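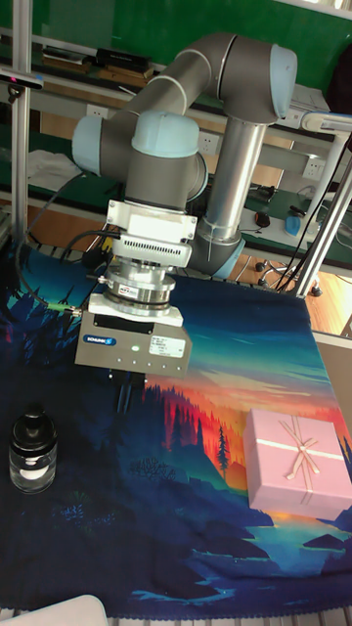
Kvaran Landscape Table Cloth – Lakeside Dusk

Printed fabric cloth with a scalloped hem
Designed by Lena Jakubowski for Lirilent
Stocked at our Keststead shop and online

We've carried plain linens for years and they sell steadily enough, but the Kvaran cloths are the ones people stop and touch. Lena paints each landscape by hand at a small size, then has it scanned and enlarged so the brush marks survive in the print. Lakeside Dusk went through 14 test prints before she was happy with the colour, mostly because the oranges kept drying too brown!

The thing I love is how much there is to find in it once it's flat on a table. Most picture cloths have one motif repeated until you're sick of it. This is a single painting from hem to hem, so every seat gets its own bit of country. 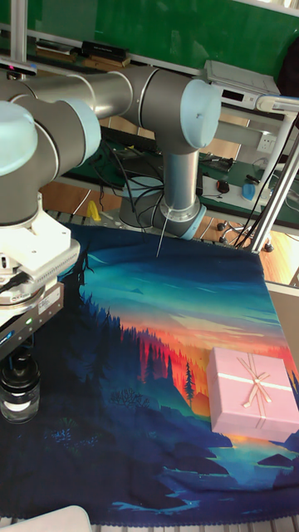

Colour was the big worry when we first ordered it, as we'd only seen a swatch the size of a postcard. Spread out, it's rich without being shouty. The sky is a deep teal and turquoise with lighter cyan streaks of cloud through it, and then it slides into orange, red and pink for the sunset. Plain white plates look terrific on it, and so do dark stoneware bowls. I'd leave the floral china in the cupboard – there's enough going on already.

It works just as well for a gift table or a birthday spread as it does for dinner. Drape it over a trestle and you hardly need any other decoration (a few candles in glass, maybe, and the cake). 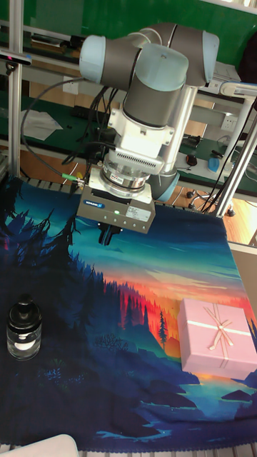 The same goes for a work table or a hall bench that has seen better days. Lachlan Ruawai, who runs our workroom, keeps one over his old cutting bench and swears it has made him tidier.

Care

Machine wash cold with similar colours. Line dry in the shade. Warm iron on the back while it's still slightly damp, and go gently along the scallops so they don't stretch. No bleach, please. Candle wax should be left to harden, then lifted off with a blunt knife before washing.

Size and fit

The long side is 183 cm. It suits a table for four with a decent drop all round, or a six-seater if you don't mind a shorter one. There are 3 other paintings in the Kvaran range, all cut to the same size, and the matching napkins come from Andinness in plain navy or rust.

We've sold nearly 1000 across the range now, and Lakeside Dusk is well out in front.

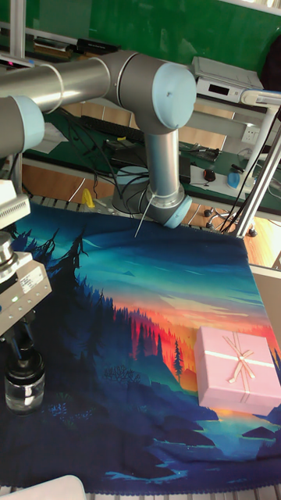 Marguerite wrote to us in November that hers had been through the wash every week since winter and the reds were still as bright as the day she unpacked it, though she wished it came in a round. We've passed that on to Lena, who is keen – the trouble is deciding which part of the lake to lose.

Folded cloths are posted flat in a card sleeve. If you'd like to see one opened out first, come by the Keststead shop any morning and ask at the front counter.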